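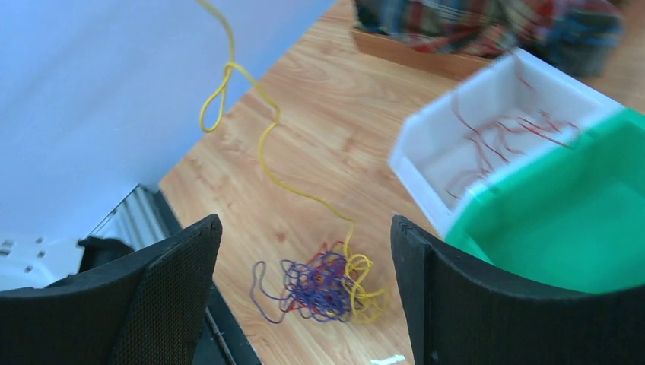 Before there was a radio station in Purham, there was Tsegereda Alemayehu's kitchen, a borrowed mixer and a transmitter that reached as far as the bakery. She'd wanted a place on the dial for the songs her aunts sang, and she built it from whatever came her way. Anyone who has opened up an old set knows the knot of thin wires, purple and red and yellow all wound together, and the small thrill of wondering which one goes where. She loved that part!

Gudeta, as the station is called, now goes out to 3,000 homes, and its evening show is a joy. One night it's wedding songs, the next it's a 49-minute argument over how to cook lentils (I was on the side of more garlic, and lost). Przemysław Krajewska took over the early shift in May and plays polkas from his hometown, Plorska, starting at 4 in the morning. Bakers call in. So do nurses coming off nights, and a truck driver who requests the same waltz every time and hums along until the fade.

The studio moved last spring to two rooms above the Lirnum shoe shop, and on a warm evening, with the windows up, you can hear the show from the bus stop.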